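Search builds, parts, people
Go

Two-Finger Gripper Build, Gallery Page
Posted Apr 29, 2024 by Haf Meredith
397 views

Kamran Zaidi and I have been building a gripper arm in the shared workshop in Stulmont since October. This page is the gallery for the part of the build that runs on the table. The arm frame and the wiring have their own page.

The fingers are the third version. The first pair was solid and slid off anything round. The second pair had ribs, but the walls were too thick and they would not bend. The current ones are blue, with open ribs along the length, and they taper toward the tip. Kamran drew them and I did the printing, with a lot of sanding at the base so they would seat in the mounts.

We practice with paper cups. They are cheap, they come in colors that are easy for the software to tell apart, and a cup shows you right away when the grip is too strong. We use one gray and one yellow-green. The job we are working on is small: find the right cup, put a small item in it or take one out, and leave both cups standing. We have a controller from Dulton, bought secondhand, and the control code is our own. It was 1112 lines the last time I looked, and a good part of that is for opening and closing.

The table is plain white. We tried a wood-grain top first and the software kept finding edges in the grain. Shadows are still a problem on the white one, and the arm makes its own wherever it goes. We have two views to work with, one from a camera that stays put by the table and one from a small camera at the wrist.
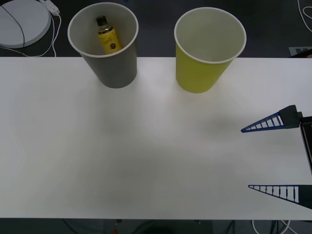
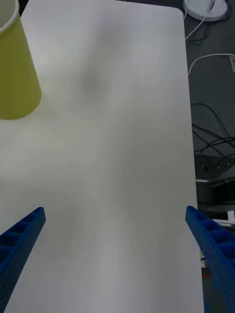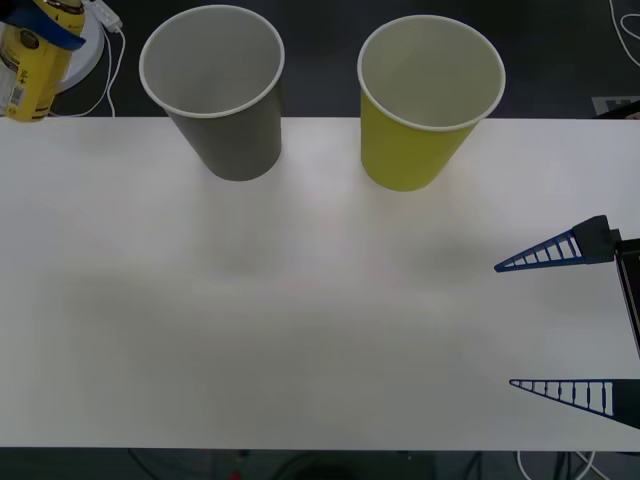

Gripper open in all three. First, the small yellow bottle in the gray cup; second, the wrist view with the yellow-green cup at upper left; third, both cups from the fixed camera.

Some notes for people who asked for details.

The finger mounts are held with two screws each. One screw lets the finger twist. If you copy the design, make the holes a little long so you can line up the tips before tightening.

Print the fingers on their side. Ours split along the layers when we printed them standing up. The softer filament is slow to print and strings badly, so dry it first and turn the speed down.

The wrist camera needs to be set again every time the fingers come off. We skipped this once and spent an evening looking for a fault in the code.

Cable routing is not finished. Kamran wants a channel along the back of the table and I would like to hang everything from above. Whoever gets to it first will decide.

Next on the list is a new base plate. Aebischer in Bisville cut the last one for us and we will send them the revised drawing when the hole spacing is settled. After that we want to try cups that are closer together.

Finger files are available on request. Leave a comment with the size of your mount and I will send the version that is closest.

3 comments
Share 2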